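Visit notes: Trulden manipulation lab, Atwood building, October

The lab opens to outside groups twice a year. We had the morning slot, 9:30 to noon, and spent most of it on one project, a table-clearing study the group calls Puster. The first half hour was a talk. The rest was at the bench.

The question behind Puster is narrow. A two-arm policy trained by imitation usually learns from full demonstrations, start to finish. The group wanted to know how much of that data could be replaced by short corrective segments, recorded only at the point where the policy goes wrong. The operator takes over, fixes the grasp or the placement, and hands control back. Those segments are then weighted more heavily in the next training round. The weighting rule is taken from earlier work at Rusnák and was changed only in how it treats the two arms, which are now scored separately.

The baseline used 2,000 full demonstrations. The corrective version started from 38 percent of that set and added 134 takeover segments. Each condition was tested over 20 runs with the same starting layouts. Success on the full task was level between the two. The corrective version was better on thin objects and slightly worse on plates, where the group suspects the rim grasps are underrepresented in the reduced set.
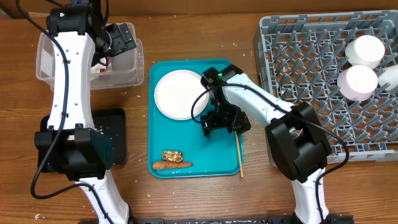
Table-clearing bench with both arms over the work area. The right gripper is next to the chopstick; cups are in the rack at right.

Scoring is per object, with a separate mark for the finished table. A dropped item counts as a failure even if the arm picks it up again. Crumbs are not scored. One visitor asked about this and was told that wiping is a separate task with its own data.

Two points were left open. Takeover timing depends on the operator, and all segments so far come from the same small pool of people. The group also has no result yet for layouts with stacked plates. A written version is planned, with the per-object tables included. The slides were sent to all visitors after lunch.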